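Vrabec Two-Arm Framing Cell

Product overview | Specification | Staff and training | Enquiries

The Vrabec framing cell is a bench-sized, two-arm station for print shops and picture framers. It is intended for repeat orders, in which the same print and frame are brought together many times in a shift. The cell is supplied and maintained by Drekgate.

At a glance
Arms: 2, facing
Enclosure: light panels on an aluminium frame
Longest print side: 67 cm
Installed weight: 83 kg
Output: up to 189 framed prints per shift

Effect on staff duties
The cell takes over the lifting and placing of prints and frames. Selection of prints, checking of colour and final inspection remain with the framer. At the Vimulgate workshop, staff who formerly spent the whole shift at the bench now divide their time between inspection, customer orders and repairs to older frames. Employers are asked to consult staff before installation and to agree in writing how duties and rest breaks will be arranged.

"My wrists are better and I see more of the customers," says Dagmar Procházka, framer at Vimulgate. "I do miss the quiet of the old bench."
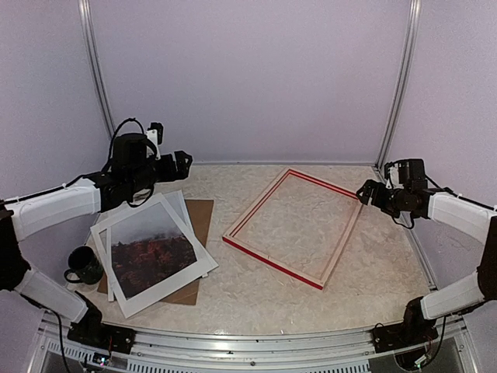

Training is given on site by Natália Kratochvíl and covers starting and stopping the arms, changing print sizes and clearing a misplaced sheet. Each operator receives a signed record on completion. Refresher training is offered every December.

Enquiries about trial periods should be addressed to Vojtěch Oravec, Drekgate, Drindonholm office.

Page last revised: 19/06/2023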